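5.2 Undetected Slip During Phone Removal

The most serious fault in the packing task was a slip that the controller did not report. In 24 logged episodes the left arm closed on the phone, the gripper reached its commanded force, and the state machine moved on to the lift. The phone then stayed in the box, or left it and slid out of the fingers during the transfer. In 22 of these episodes the Avik controller recorded a successful grasp. The remaining two were stopped by the operator before the success flag was written, and we leave them out of the analysis below.

The success flag depends on two conditions. The fingers must stop at a width greater than the fully closed width, and the motor current must remain above a threshold for 3 control cycles. Both conditions are met whenever something stiff is between the fingers. Neither says anything about whether the object moves with the hand. A phone that slips along the pads keeps the fingers at nearly the same width, and the current hardly changes until the edge of the phone passes the end of the pad. By that time the arm is usually well into the transfer.

We first blamed the approach angle. The box walls leave little room for the fingertips, and a small rotation error puts one finger on the phone while the other presses on the wall. Rotich reviewed the wrist video for every failed episode and found that this explained only the early failures, where the box wall was lifted along with the phone. In the later ones both fingers were in contact with the phone, and the approach was within the same tolerance as in successful episodes recorded on the same setup.

Attention then turned to the grip pads. The Ebihara pads used at the Dovham site have a textured rubber face, and the maintenance sheet called for cleaning at the start of a session. No cleaning was required between episodes. Hayat compared the session logs with the maintenance sheet and found that the failures were grouped toward the ends of long sessions. The last group was recorded on Jan 7, 2020, after which we stopped collection on this task. Wiping the pads and repeating the same commanded motion removed the slip in bench tests at a grip force of 20 N. Raising the force on uncleaned pads reduced it but did not remove it, and it also bent the box walls when the approach was slightly off center.

These tests do not identify what had collected on the pads. Box material is a likely source, as are the cloth used on the table and wear from the pads themselves. We did not take samples before the pads were cleaned, and the original pads were replaced before the question was raised. The link between contamination and slip therefore rests on the bench tests and on the timing of the failures.

There is also a safety side to the fault. A false success flag allows the second arm to begin its own motion toward the packaging, and operators had become used to reaching in to correct the packaging while the arms were paused. The pause was a software state, not a removal of drive power. If the first arm drops its phone after the flag is set, the operator's natural reaction is to reach for it, and the second arm is by then free to move. No contact between an arm and a person was recorded. Waweru, who wrote the revised procedure, treated the combination as a reportable hazard all the same — the protection in place depended on the very flag that had been shown to be wrong.

Two changes were made. The grasp check now includes a short test lift, and the wrist image is compared before and after it. If the phone has moved relative to the fingers, the arm lowers it and waits. Reaching into the shared area now requires the enabling switch to be released, which removes drive power from both arms. Pads are wiped whenever a new box is placed. The test lift adds time to each episode, and it can miss slow slip that starts only when the arm accelerates, so we regard the fault as reduced and keep it on the open list.
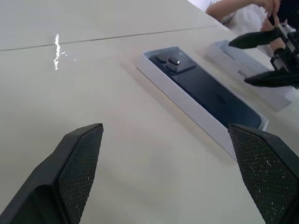
Figure 4. Pad condition and shared reach in the phone packing task, seen from the wrist camera. Slip of the kind described in Section 5.2 starts at the pad face, where the texture has to hold a smooth phone back or edge. White specks are visible on both textured pads, with more of them on the right one, while the phone lies face down in its open box. The second gripper reaches over the other box from the right, and a person's hand is close behind it. Specks in a single image are not a measure of friction, and the wrist view was used only to decide which pads to inspect.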